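27/10/2020
by Antal

I started to play slot games on my phone in January, when I was at home with a bad back and there was not much to do. Before this I had played real machines only a few times, in the arcade in Hutberg where my uncle used to take us. I am writing this post because two friends asked me what all the words in the game menus mean, and my answer in the chat became too long.

First I should say that I play only with free coins. The app I use most is Prerel, and the second one is Wevside. Both give you coins every day, and both try very hard to sell you more. I have never bought any and I don't plan to. So what I write is about how the games work and not about how to win money with them. I don't know how to do that.

The word I had most trouble with was "volatility". In my language we have a similar word, but we use it for the weather and for stock prices. In a slot game it describes how the wins are spread. A game with low volatility pays small amounts and pays them often. A game with high volatility can take your coins for 80 spins and give almost nothing, and then it gives one big win, or it doesn't. Prerel shows this with little flames next to the name of the game, from one to six. I played a six-flame game on my first evening and lost all my free coins before my tea was cold. I thought the app was broken.

Now I stay with two or three flames. It is slower and maybe a little boring, but I like to look at the pictures on the reels and listen to the music, and for that you need your coins to last.

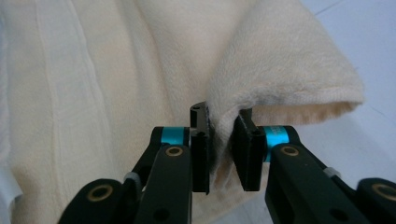 Does a slot machine become "ready to pay" after a long time without a win?

Every spin is made by a random number generator, and the generator doesn't remember the spins before it. The chance on the next spin is the same as it was on the last one.

I understood this only after reading the help pages of Wevside, which are much better written than the ones of Prerel. In the old arcade people used to wait behind a machine that had not paid for an hour, and when the player stood up they sat down quickly. I did the same thing as a young man. I am a little ashamed of it now, because I also explained it to other people with great confidence.

The next word is "payline". On the old machines there was one line in the middle, and you needed the same fruit three times. The new games have many lines which go up and down over the reels like a mountain road. In most of the games I tried, you have to start from the left side. I lost some time being angry about a row of 3 bells on the right side which paid me nothing – it was written in the rules, but I had not opened the rules.

Then there are "wilds" and "scatters". A wild replaces other symbols, so it is like the joker in a card game. A scatter usually doesn't need to be on a line, it only has to appear enough times anywhere, and very often it starts the free spins. In some games the same symbol does both jobs, and then I must read the explanation twice.

One thing I don't like is the sound after a small win. You bet 20 coins, you win back 6, and the game plays trumpets and throws gold over the whole screen. In fact you lost 14 coins. My wife heard the trumpets from the kitchen and congratulated me, and I had to tell her that I was losing. Now I play with the sound effects off and only the music on. Wevside lets you choose them separately, but in Prerel it is everything or silence.

I also put a timer on my phone, because the games hide the clock at the top of the screen. When it rings I finish the spin and close the app. Usually I do this. During free spins I have sometimes waited until the end of them.

If you know a game with low volatility and a nice train or railway theme, please write it in the comments. I have found only one so far, and the train in it has no locomotive.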